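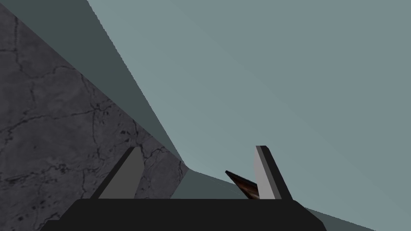

Come drive a robot at our July open day (and get paid for it)

July - by Carola Diekmann
5 minute read

I'm looking for 19 people who have never controlled a robot in their lives and would like to spend half a day doing it in front of visitors. If you've been meaning to see what goes on at Durketti, this is a much better way in than standing behind the rope with a paper cup of lemonade!

The short version: you sit at a desk, you hold a controller, and you steer a gripper inside our simulator, Tedard. The visitors watch over your shoulder or on the big screen. You get a practice session first, lunch, and $78 for your time. No degree, no coding, no gaming background needed. The open day is at our place in the old Strobel building in Zoltevwood, and the exact date goes out with the confirmation email, as soon as the landlord has signed off on the parking.

Now the long version, for people like me who read everything twice.

What you'd be doing

Most of what we work on is very ordinary household stuff. Pick up a thing and put it over there, get hold of a knob and pull. It sounds like nothing until you try it with two fingers that don't feel anything, looking along the gripper from behind the wrist with no idea how far away anything is. My first attempt at a knob took me most of a coffee break, and I had written the instructions for that task myself.

You'll get a run of these jobs, one after another, with a reset in between. Some are easy. Some have awkward angles, where you come at a panel from underneath and have to work out which way is up before you do anything else. You can stop whenever you like, you can fail as often as you like, and if you knock something off a surface it costs us one click to put it back. (It's a simulator. Please be rougher with it than you'd be with my kitchen.)
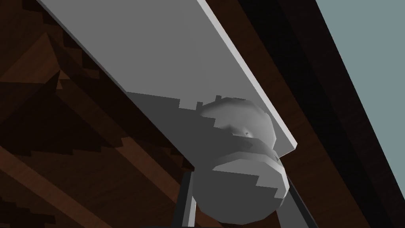
Knob task in Tedard, with one finger on either side. Note the blocky shadows - we run it on the fast graphics setting.

We record your attempts, meaning the controller movements and what happened in the simulator. We don't record your face or your voice. We have 3140 saved attempts so far and almost all of them come from people who work here, which has become a problem. We all drive the same way by now. Joscha Kettler, who runs the simulator side, can look at a recording and tell you which one of us made it. I come in too low every time, apparently. We badly want hands with other habits.

Who I'm looking for

Anybody 18 or older who can sit at a desk for 40-minute stretches and is fine with being watched. That last part matters more than you'd think. Last year we had 147 visitors through the door, and a good number of them were kids with opinions. They will tell you to go left. If that sounds like torture, write to me anyway and I'll put you in the early slot, before the doors open.

I'd especially love to hear from left-handed people, people over 60, and people who fix or build things for a living. An upholsterer tried it at our spring demo and was grabbing things cleanly within a few minutes, and we're still looking at her recordings. If you use a wheelchair, the ground floor is step-free and the desks go up and down. The controller does need two working thumbs at the moment. I know that shuts some people out, and we have a second input setup half finished, so tell me if you'd want to be contacted when it's ready.

What won't work for this round: anyone who has driven robots as part of their job or studies. You're still very welcome as a visitor, and Joscha will happily talk to you until closing.

How the day runs

Early group starts at 8:30 a.m., late group at 12:45 p.m. You only do one of them.

The first half hour is practice, with one of us sitting next to you. Then you do three stretches at the desk with proper breaks in between. During the breaks you're free to wander around the rest of the open day, and there's a short talk on how the recordings get used afterward, which I'm giving, so please laugh in the right places. Lunch is served between the two groups so that everyone gets some. Tell me about allergies beforehand.

One thing to know if you get carsick easily: watching the view from the gripper bothers some people, mostly when they swing it around fast. Sit out a stretch if you need to. You get the full amount regardless.

Pay and paperwork

$78, paid by check or bank transfer within two weeks. There's a two-page consent form that I'll send ahead, so you can read it at home and not with me hovering. You can ask us to delete your recordings up to 30 days after the open day without telling us why. Travel isn't covered, sorry, I did ask. The bus stop is right across the street and there's a bike rack by the loading door.

How to sign up

Write to me with your name, whether you want the early or the late group (or don't mind), which hand you write with, and a line or two about what you do all day. That's the whole application. I answer everything myself, usually in the evening, so give me a couple of days. When the places are full I keep a waiting list, and people do drop out, so it's worth being on it.

If you're bringing a friend, have them send their own email. Couples and roommates are fine, I'll try to seat you in the same group, though I won't put you at neighboring desks. We did that once and they spent the entire session racing each other - great fun to watch, and we threw out every recording.

Oh, and the job question, because I get it every time: no, this isn't a hiring event. We may open a part-time operator position in the fall, and if we do I'll mail everyone who took part before it goes up on the website.

Carola

Contact: Carola Diekmann, Durketti, Strobel building, ground floor, Zoltevwood | © Durketti | Back to top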